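Brutwood Parents Board > Everyday Life > Grocery lists: paper, phone, or in your head?

Posted by hadiza_h 3/29/18

OK so this is a silly one but it's been bugging me all week. How does everybody keep their grocery list? We've always had a pad on the fridge, whoever finishes something writes it down, whoever goes to the store rips off the page. Worked great until my husband got the Zarka app and now half the list is on his phone and half is on the fridge and I came home with two jars of mustard and no eggs. AGAIN.

I like paper. I like crossing things off! Even the kids' play kitchen has its list on the fridge door, so clearly I'm raising them right.
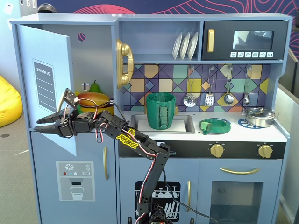
Chaimae Mansour: Paper is great until you leave it on the counter, and I leave it on the counter every single time. We switched to a shared note on our phones in November and I haven't forgotten the milk since. Sorry Hadiza, I'm with your husband on this one.

hadiza_h: Traitor!! But what do you do when your phone dies in the middle of the store? Mine was at 14 percent before I even got to produce last time.

Chaimae Mansour: Charge it in the car like a normal person, lol.

ezemarket_fan: I don't do either one. I walk the store in the same order every time and just look at stuff until I remember. My total at Eze last month was 235 dollars and I wrote down nothing.

pickle_dad: @ezemarket_fan 235 for the month or for one trip? If that's the month, please start your own thread, I need to know what you people eat.

ezemarket_fan: Month! Two adults, lots of beans. We do have a garden though.

pickle_dad: Must be nice. We hit 600 and that's with me packing lunches. Three teenage boys. The list could just say "everything" and it would be right.

Chaimae Mansour: See, I think the no-list thing costs more. I tried it for a while and kept buying snacks. So many snacks. I stand there hungry and everything looks like a good idea.

hadiza_h: Same. The list is the only thing between me and the bakery aisle.

So after all this I had a talk with my husband and we have a deal -- the pad stays on the fridge, and whoever is going to the store takes a picture of it before leaving. He gets his phone, I get my pen. I also wrote the stuff we buy every week at the top (eggs, bread, bananas, coffee) so it doesn't depend on anybody remembering. The four-year-old wants to "write" on it too, so there's a lot of purple scribble down at the bottom, and I've been told it says noodles. Her own fridge has lines for a list too but she says those are for pretend food.
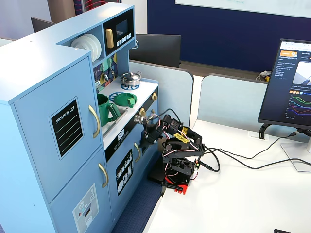
The play kitchen, shopping list on the upper door

pickle_dad: Taking a picture of the paper is pretty smart, but what happens when somebody adds something after you've left?

hadiza_h: Then they text me, or they go without. I'm not turning the car around for sour cream.

Chaimae Mansour: Or, you know, a shared note would just update by itself...

hadiza_h: I can't hear you over the sound of my pen.

volton_street_mom: Paper here too. I sort mine by aisle, and my sister makes fun of me, but I'm out of there while she's still looking for the rice. Does anybody have a good magnet pad that doesn't slide down the door? Mine ends up on the floor every time the kids slam it.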